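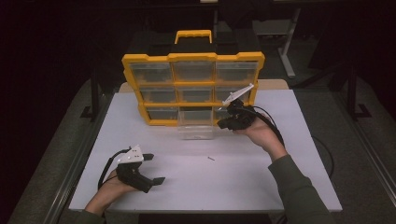

# Chapter 5: Keeping Small Parts

Most repair jobs go wrong in a dull way. A hinge is taken off, the screws are put on the windowsill, and by Wednesday one of them has gone. The repair takes ten minutes and the search takes an hour. This chapter is about storing small parts so that you can find them, take out what you need and put the rest back.

By the end of the chapter you should be able to:

- sort a mixed tin of fixings by type, then by size
- choose between a drawer case, a lidded tray and a set of jars
- label a drawer so that another person can use it
- work from one drawer at a time without mixing its contents

## 5.1 Why drawers

A case of small drawers does two jobs. It keeps one kind of part away from another, and it lets you carry a single kind to the place where you are working. A drawer that lifts right out of its slot can stand on the bench beside the job. The gap it leaves in the case also shows you where it goes back.

Clear drawers have a further use. You can see whether there is anything in them before you pull. This matters less for large bolts, which rattle, than for pins, washers and short screws, which lie flat and make very little noise. A case with a handle on top can be taken from the shed to the kitchen, but check that every drawer is pushed fully home first. Many drawers have no catch, and they will slide forward if the case is tipped.

Jars hold more and cost nothing. Their weakness is that you nearly always have to empty them to find one item. Lidded trays are good for a kit that travels, provided the lid presses down on the dividers. If it doesn't, small parts creep over the top when the tray is stood on end.

## 5.2 The bench

Sort on a flat, pale surface. A dark screw on a dark bench is hard to see, and a grooved or slatted top will swallow it. A plain board laid over the bench does well — a light grey or off-white one is best, as both steel and brass show up on it.

Take out one drawer. Put it down in front of the case, close to its own slot, and leave the other drawers shut. Any part you are not holding should be either in the drawer or on the board where you can see it.

## Case study: the Skimbridge workshop

Elvira Llanos runs a repair evening in Skimbridge. When she took over the stores, the fixings were kept in biscuit tins, and she and Đạt Thân spent a winter sorting them. They counted 924 screws, of which 158 had no match in length or thread. The odd ones went into a single drawer marked ODD. Thân wanted to throw them away, and Llanos still thinks they were right to keep them, though the drawer is seldom opened.

## Before you read on

Find a tin, jar or kitchen drawer at home where small parts collect. Tip it out on a tray and sort it by type only. Keep the piles — you will need them for the exercise in 5.3.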